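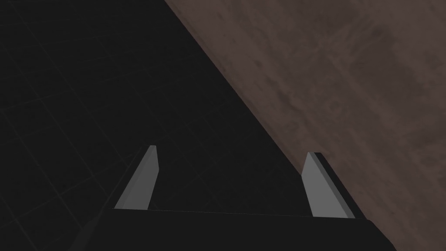
Floor tiles: a chatty encyclopedia entry

Also called: tiling, tilework, and in our house "the job Dad is still doing"

A floor tile is a thin, hard slab laid next to a lot of other thin, hard slabs to make a surface you can walk on, mop and drop plates on. I've been laying them, pulling them up and reading far too much about them for years, so this entry on my site keeps growing (sorry, it used to be a paragraph!). I've stuck to domestic floors. Walls get their own page, and so do swimming pools, once I've worked up the courage.

Materials

Ceramic tile is clay that has been shaped, dried and fired, usually with a glaze on top that gives it its colour. Porcelain is really a fussier cousin, made from finer clay and fired hotter, so it soaks up hardly any water and makes you swear when you try to drill it. Quarry tiles are unglazed and extruded, and despite the name they don't come out of a quarry. Then you've got the real stones: slate, marble, limestone, travertine and granite. Slate is my favourite by a mile. It's dark, it's a bit uneven underfoot, and it forgives muddy boots in a way that polished white marble never will.

Terracotta is lovely and needs sealing. I'll say that again for my sister: it needs sealing. Cement tiles, the patterned ones you see in old Mediterranean entry halls, aren't fired at all. They're pressed and left to cure, with the colour sitting in a layer at the top, and they need sealing as well.

A short history, with gaps

People have been putting fired clay on floors for thousands of years, and I'm not the one to give you the whole story. The Romans were mad for mosaic. Medieval abbeys in England and France had encaustic tiles, where the pattern is made from different coloured clays and goes down into the body of the tile, so it wears slowly and evenly. The Victorians revived that technique and stuck it in churches, railway stations and front halls, and from there it travelled to the colonies. Plenty of Australian terraces still have a tessellated verandah out front, and if you've got one under a layer of green outdoor carpet, please go and have a look this weekend.

The one I know best is the hall floor at Brastance, a boarding house in Ketport that I helped patch up one very hot December. It had 176 tiles in the main field, and I know because I had to number every one of them in chalk before we lifted them. The fellow running the job, Diarmuid Heffernan, had me scrubbing old mortar off the backs for days. I grumbled the whole time and now I do it for fun, so there you go.

Patterns and layout

The plainest layout is the straight grid, or stack bond, with every joint lined up. It looks dead easy and shows every mistake you make. Brick bond (running bond, if you like) shifts each row along by half a tile. With long planks most makers want the shift kept to a third, as long tiles often bow a little in the middle and a half offset puts the high point beside the low one. You'll feel that lip with your socks on.

Diagonal laying turns the grid 45 degrees to the walls. It can make a narrow room feel wider and it hides a wall that's out of square, but you'll cut triangles until you're dreaming about them. Herringbone, basketweave and pinwheel are all good fun too, and all greedy for tiles. I buy extra for any of them, and I keep the leftovers in the shed, labelled, in the box they came in. 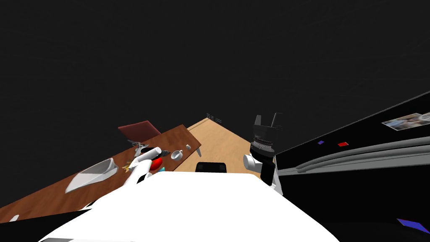
Whatever the pattern, find the middle of the room first. Snap a chalk line between the centres of opposite walls, do the same the other way, and check that the two cross at a proper right angle. Then lay a row dry, with spacers, out to the edges. If you end up with a miserable sliver along one side, shift the whole lot over by half a tile and try again. It's the most boring hour of the job and I'd never skip it now (I did once, in my own laundry, and I look at that sliver every time I put a wash on).

Grout

Grout fills the joints, and the colour changes a floor more than most people expect. Pale grout on a dark tile gives you a bold grid. Charcoal grout on a charcoal tile nearly disappears, so you see one big quiet surface. Cement grout comes sanded for wide joints and unsanded for narrow ones. Epoxy grout resists stains beautifully and sets faster than I can work, which has led to some language.

I mix by hand in small batches. My favourite grout float is an old Kragh with a split handle, and my bucket is a Seltik that has outlived two utes.

Slip and wear

Glossy tiles get slick when they're wet. For bathrooms and entries, ask the shop for the slip rating, and stand on a wet sample yourself if they'll let you. Small mosaics do well in showers, as all those joints give your feet something to grip.

Cleaning

Warm water and a pH-neutral cleaner will do nearly everything. Keep vinegar well away from marble, limestone and travertine, as acid etches them. Sweep first, too, or you're just pushing grit about.

See also: Underlay and waterproofing; Tessellated verandahs; Tile cutters I have owned

Last fiddled with on 2nd August.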